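The Plum Road to Girar
In the hills above Gündoğdu, old families and new arrivals are learning again how to dry fruit
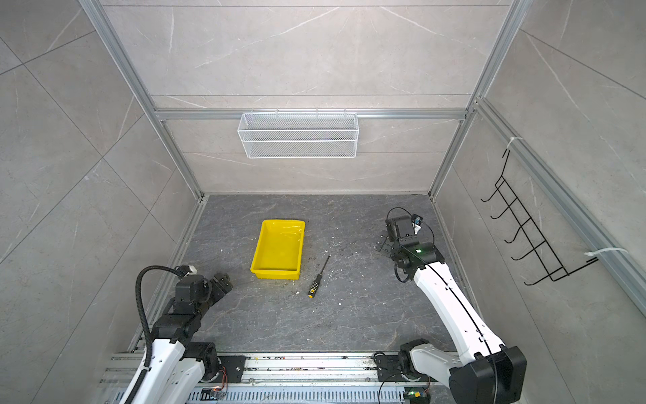 The road to Girar climbs for 55 minutes from the coast, and in April you smell the village before you see it. The plum trees are in flower on both sides, and somebody is always burning the cut branches. I came here to write about one farm and I stayed for a week.

The farm is called Prununier. Hatice Tatlı gave it this name after she returned from ten years of work in French kitchens, where she bought prunes at a price that made her angry. "My grandmother was giving these to the goats," she told me. She now keeps 409 trees, most of them planted by her grandfather, and she knows which ones are lazy.

Drying plums is slow work. The fruit must fall by itself or with a small shake of the branch. Then it is washed, put on trays and left in low heat until the skin becomes dark and the inside is still soft. In the old days the village used the roofs. Erhan Yalçınkaya, a neighbor of 81 years, remembers that children slept up there to keep the birds away, and that the children ate more than the birds.

He does not like the modern ovens. He says the sun makes a prune with two tastes, first sour and then sweet, and the oven makes only the sweet one. I tried both kinds at his table, with tea, and I think he is right, but I also know that his roof prunes are lost every time it rains in September.

Five families sell their fruit together now under the name Gruseo. The name means nothing, Defne Keskin admits. She handles the orders, and she wanted a word that foreign buyers could say on the telephone. In the first year they had two customers, a bakery and a hotel. The hotel paid late.

There is still disagreement about the pits. Mahmoud Abdel Hamid, who married into the village, wants to press them for oil. His father-in-law wants to burn them in the stove, as always. When I left, the sacks were standing in the yard between the two houses, and Hatice was already on the ladder, looking for frost damage in the top branches.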